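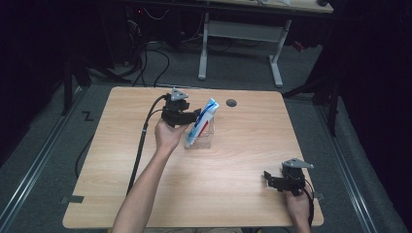 Areeba Pirzada | May 22, 2020

Bench notebook > Bathroom storage > Toothpaste holder

Last updated by Areeba after lunch

Toothpaste day at last! I have been looking forward to this one since we finished the soap dishes, and the clear acrylic holder is a lovely little thing to work with. You can see straight through the wall of it, so there's no guessing about where the tube ends up.

Going with the white tube, the one with blue and red stripes and the blue cap. Thanasis wanted a plain one, but I like the stripes. They make it easy to tell how far the tube has turned when it's in the holder, and turning is the whole problem with toothpaste. A toothbrush stands there and behaves. A tube is wide and flat at one end and round at the other, and it changes shape as people use it up, so a holder that suits a full tube can be hopeless a month later.

Cap up or cap down? We argued about this for most of Wednesday (very happily, I should say). Sum-yee is firmly cap down because the paste settles toward the opening. I'm cap up for now. The flat crimped end slides into a narrow holder more easily and the cap gives you something to grab. Angeliki keeps hers lying in a drawer and thinks we are both strange.

Table is the pale wood-grain one with the rounded corners. The holder goes a bit to the left of the grommet hole, not over it. Please don't shift it closer! If one side of the base sits on the grommet the holder rocks, and then you end up blaming the tube for something the table did.

Things I want to write down before I forget them:

Coming in at a slant is much nicer than coming straight down. Lead with the low edge of the tube, let it touch the inside wall, then stand it up. Straight down looks tidier but you catch the rim.

Hold it around the middle. Too near the cap and the bottom swings; too near the bottom and there's nothing left to put in the holder.

A light holder slides when the tube leans on it. I tried 30 grams of washers in the bottom and it stayed put beautifully. 200 was silly, and left hardly any depth for the tube. Might try a thin pad under the base instead, which would keep the inside clear.

Half-used tubes next. Despina has been saving hers from home, bless her, and there are 8 in the box under the shelf, some rolled from the end and some squeezed in the middle. I can't wait to see what the middle-squeezed ones do. My bet is they fold over the rim, but Thanasis thinks they'll be stiffer because of the crease. We have a coffee riding on it.

The Pilard holder is still in its wrapping. It's taller and has a divider, so it should get its own page. Sum-yee is also asking for the Iletti cup, the opaque one, for comparison. Fine by me, as long as we do the clear one properly first.

To do: cut the pad, label Despina's tubes, wipe the fingerprints off the acrylic (it shows every single one), and ask Angeliki where the spare washers went.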